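How to Clear Out a Junk Drawer Without Starting a Second One

Most households have a drawer where objects go to wait. Ours was the third one down in the kitchen, and it last closed properly in January, a fair few Januaries ago. What follows took me an arvo and 5 labelled tubs. You will also need a bin, a damp cloth and a bench or table you can do without until tea.
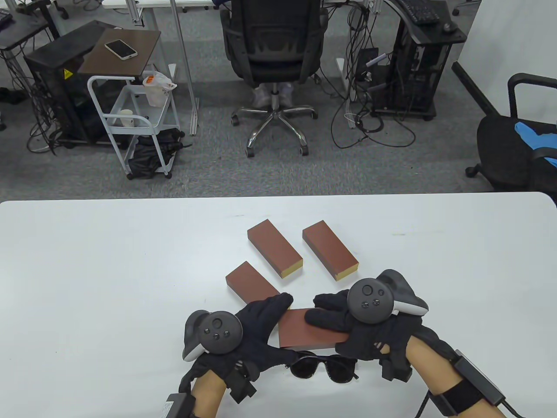 Step 1: Tip it all out

Take the drawer off its runners and empty it. Picking through it in place feels more civilised, but you'll stop after the takeaway menus and call it a day. Wipe the drawer out while it's bare. If there is a sticky patch at the back, don't investigate, just use hot water and a bit of eucalyptus oil.

Step 2: Group by what it does

Put like with like: things that fasten, things that cut, things that need charging, things that open other things. Resist a group called "useful". Everything in the drawer was once thought useful.

Sunnies go by the front door. They have never been needed in a drawer.

Step 3: Deal with the keys

Try every key in every lock you own, including the shed and the side gate. Tag the ones that work. My neighbour Eugeniusz Baran kept a key stamped 2414 through three house moves on the grounds that it looked important. He has since let it go and reports no ill effects.

Step 4: Test the batteries and pens

A cheap battery tester saves a lot of swapping things in and out of the telly remote. Tape over the terminals of the dead ones and take them to a collection point, as they shouldn't go in the kerbside bin. Pens get one scribble each. Don't warm them up, don't breathe on them. One scribble.

Step 5: Measure before you buy dividers

Measure the inside of the drawer at the base. Mine is 300 mm wide at the front and a shade less at the back, a detail I discovered after buying dividers. Leave 5 mm of slack so you can lift them out. Cut-down cereal boxes do the same job and cost you some cereal.

Check the height too. Anything taller than 55 mm in my drawer catches on the rail above, and the drawer then opens exactly as far as your fingertips.

Step 6: Put back less

Load the drawer with the things you reach for weekly at the front and the Allen keys at the back. Leave one compartment empty. It will fill by itself, and when it does, go back to Step 2 for that compartment only.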